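Herringbone Comes Back to Varkdale, With Paperwork

Jan 16, 2022

VARKDALE - The herringbone jacket, last seen on your uncle at a funeral, is back in the window at Nelasum, the menswear shop on Gotbridge Street. It costs $367. The uncle's version can be had across the road at the thrift store for $12, and by noon on opening day both shops had sold one.

The jacket is the first piece in a line called Alcaraz, designed by Esperanza Montoya, who grew up two blocks from the store and spent most of her career cutting uniforms for hotel doormen. She says the doormen taught her everything she knows about shoulders. "A doorman raises his arm for a living," she said. "If the jacket rides up, he looks like he's surrendering."

Her answer is a high armhole, a soft shoulder and a sleeve that stops where the wrist bone starts. The lapels are wide enough to be noticed and narrow enough to be forgiven. There are two outside pockets, both of which open, a feature that drew an admiring murmur from several men at the launch who had been carrying their phones in their hands since the last suit they bought.

The cloth comes in one pattern and one pairing of colors, a dark gray and an off-white. Montoya was asked more than once whether there would be a navy. There will be no navy.

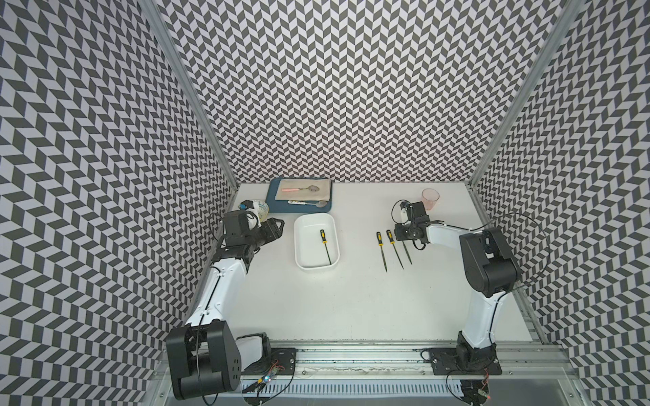 Dark gray and white herringbone, running in zigzag columns.

Customers who want the full look from the window will need to budget. The trousers are sold separately, as is the vest, as is the belt the trousers do not strictly need. Add the knit tie and the brown suede boots and the bill goes just over $1000, at which point the store throws in a wooden hanger.

The store has printed a small card of advice to go with each sale. It recommends wearing the jacket with plain things: a white shirt, a gray crewneck, dark jeans if you must. It warns against a second pattern anywhere on the body, and singles out the checked pocket square in language this newspaper found a little personal. It also suggests brushing the jacket after each wear and dry cleaning it as seldom as your household will put up with.

Reaction on the sidewalk was mixed. One man in a ski parka said he would wait for the sale. His wife said he had been waiting for the sale since they met. A student from the community college tried on the smallest size over a hooded sweatshirt, looked better in it than anyone else in the room, and left without buying it.

Montoya takes the long view. She bought her first herringbone coat secondhand in 2000, wore it until the lining gave out, and then wore it with a new lining. It hung by the register during the launch with a note asking people not to make offers. Two people made offers.

Nelasum has also handed over its back counter to what the sign calls Useful Gifts for Men, meaning shoehorns, cedar blocks, sewing kits, pocketknives and a few things from the hardware aisle. The theory is that somebody has to wait while somebody else is being fitted, and might as well be sold something. Early numbers suggest the theory is sound. The shoehorns are gone.

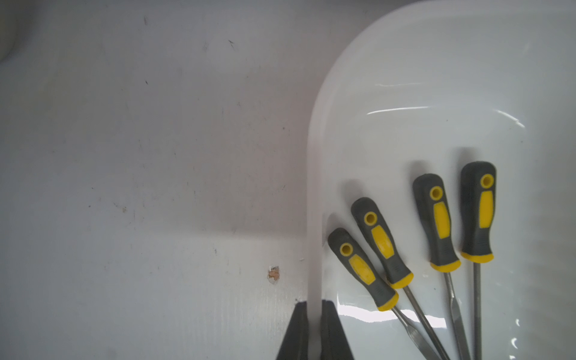
Screwdrivers with gray and yellow handles, laid side by side in a white tray.

The first run of Alcaraz is 2000 jackets, which is ambitious for a town where the leading menswear category is fleece. Most are headed for stores elsewhere in the state, and Montoya said the Varkdale shop will keep enough to cover the usual sizes plus a few longs. Shorts, she added, meaning the size, are already running low. Actual shorts are not planned.

Alterations to the sleeves are free through March. Taking in the waist costs extra, and letting it out costs the same, though the tailor was seen to use a more sympathetic tone for the second.

An overcoat in the same cloth is due in the fall. Anyone planning to wear it over the jacket is asked to speak to a member of staff first.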